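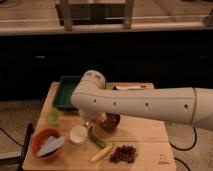
シュチェパーンカ・スラニナからは、事前に「把持の成功率より、失敗したあとの復帰手順を先に話してほしい」と言われている。導入を検討する側が最初に困るのはそこで、カタログには載っていない、という指摘だった。よって本日は復帰手順から入る。

カテゴリー：ロボット・自動化/製品評価
この記事は約2分で読めます

発表者用メモ(2020年7月5日版)

1. 評価対象
・Hondcombeの卓上アームキット「Kuruc」。アーム本体、グリッパー、制御ソフト、保守契約の一式。
・評価は5月に実施。試行は全1,794回。
・比較対象のCosulwood製キットは質疑で聞かれた場合のみ触れる。

2. 復帰手順
・把持に失敗すると、アームは対象の上方へ退避し、再認識を行う。再試行は2回まで。それを超えると停止し、操作者の確認を待つ。
・再試行の上限は設定画面から変更できるが、評価中は初期値のまま固定した。
・非常停止後は原点復帰が必須。途中の姿勢からは再開できない。ここは口頭で強調。
・ログには停止理由がコードで残る。対応表は保守契約者のみ閲覧可。契約なしで購入した場合の扱いはHondcombeに照会中。

3. 作業台の条件
・天板は明るい色の木製。食器と、野菜のような形のものを混ぜて置く。器の中に布を入れた状態も条件に含む。
・器は縁の形状で結果が変わる。縁が広いものは指先の進入角に余裕がある。小ぶりの器は中心のずれがそのまま把持のずれになる。
・豆のような細かいものは把持対象から除外。背景物として認識を妨げるかどうかだけを見る。
・次の図では、茶色の小さな器の上にグリッパーが下りている。進入角の話はここで行う。

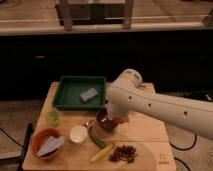
4. 設定と教示
・教示は手動誘導と座標入力の両方に対応。現場では手動誘導を標準とし、座標入力は微調整に限った。
・対象の登録は1品目につき画像40枚。50枚に増やした条件も試したが、差は誤差の範囲。登録枚数を増やすより、置く向きを変えて撮るほうが効く。
・半透明のカップは登録時の照明に左右される。照明を変えた場合は再登録を推奨。

5. 保守
・窓口はZullotgateに委託されている。受付は平日のみ。
・グリッパーの指先は消耗品扱い。交換は工具一本で済むが、交換後の校正に専用ソフトが要る。校正を省くと高さ方向のずれが残る。
・ケーブルの取り回しは説明書の記載が不足。可動範囲に入らない経路を設置時に決めておくこと。改訂の要望は提出済み。

6. 判断
・単品の把持と移載が目的なら採用可。品目が頻繁に入れ替わる現場では、登録作業の工数を先に見積もる。
・価格表は配布しない。問い合わせは終了後に個別に受ける。
・時間が余れば停止コードの読み方を補足。余らなければ第2項のログの件だけ繰り返して質疑に移る。

当サイトではCookieを使用しています。閲覧を続けた場合、Cookieの使用に同意したものとみなします。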